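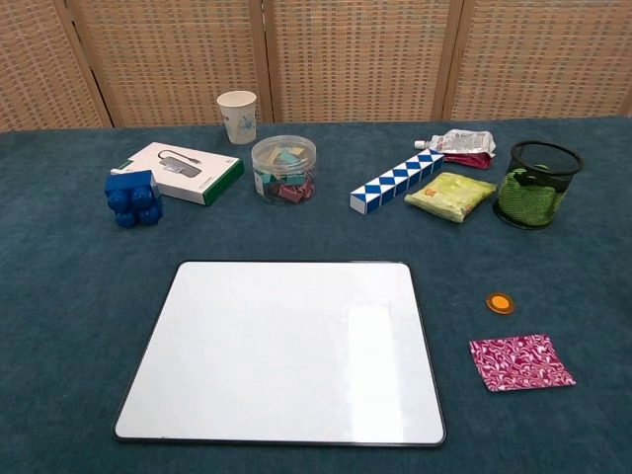 The drawer talk - my notes, Elley village hall version

Slide 1. Hello and thank you for having me. Say where the loos are (they asked me to). Ask who has a drawer at home that won't shut. Wait for hands. Put my own hand up, mine's the one under the kettle.

So I'm going to talk about stuff. Small stuff, the bits that haven't got a proper home and end up on whatever flat surface is nearest. I gave this talk in Kovville in June and ran over by miles, so tonight I've cut the wardrobe section, and if you came for wardrobes I'm sorry, ask me at the tea break.

Slide 2. The table. Leave this one up for a bit and let people look. Somebody always spots the snake puzzle first, the blue and white one, and somebody else says they had one in the eighties and could make the ball. I could never make the ball! I could make a dog if you were kind about it.

What I want them to look at is where things have ended up. Nearly everything has gone to the back, up against the woven screen. I do this at home too. I push things away from me until they hit something and then I call it tidy. The whiteboard gets all the room at the front and there isn't a word on it.

Ask: what would you move first? Take two or three answers, no more, or we'll be here till Friday.

Slide 3. Containers that work. The clear tub with the binder clips is my favourite thing on that table. You can see straight in, you can see the pinks and the teals, and it's got a lid. I never label a clear tub, I used to and it was a waste of an afternoon. Mention the buttons here - my mother's button tin had 251 in it when we finally tipped it out, and she bought new buttons every winter as she couldn't see what she'd got. (Pause for the laugh. In Kovville it didn't come. Carry on anyway.)

Slide 4. Containers doing another job. Go back to the table slide for this. Mesh pen holder, and what's filling it is bright green and doesn't look like pens to me. Could be a scrubber, could be a cloth, let them argue. My rule is that if the new job lasts a month then it's the real job, and you go and find the pens another pot.

Boxes next. The one with the USB hub printed on the top. Ask who keeps the box things came in. I kept every box for years in case I had to send something back, a whole shelf of them on the landing, and when I flattened the lot I got the shelf back for towels. If you must keep them, keep them flat, with the receipt inside.

Slide 5. The crumpled pouch and the little snack packet. Food things wander. I have one spot for anything edible that leaves the kitchen, a plate on the sideboard, and at bedtime the plate goes back. Don't go on about crumbs, I went on about crumbs last time.

Slide 6. Toys. The big blue brick. One large brick away from its friends will sit about for weeks. Have a strays basket, by the stairs if you've got them, and empty it on the same day every week.

Slide 7. Homework! One surface each, 2 minutes with a kitchen timer. Hand out the sheets (100 printed, they're in the Doherty bag with the extension lead). Questions, then tea. Remember to give the hall key back.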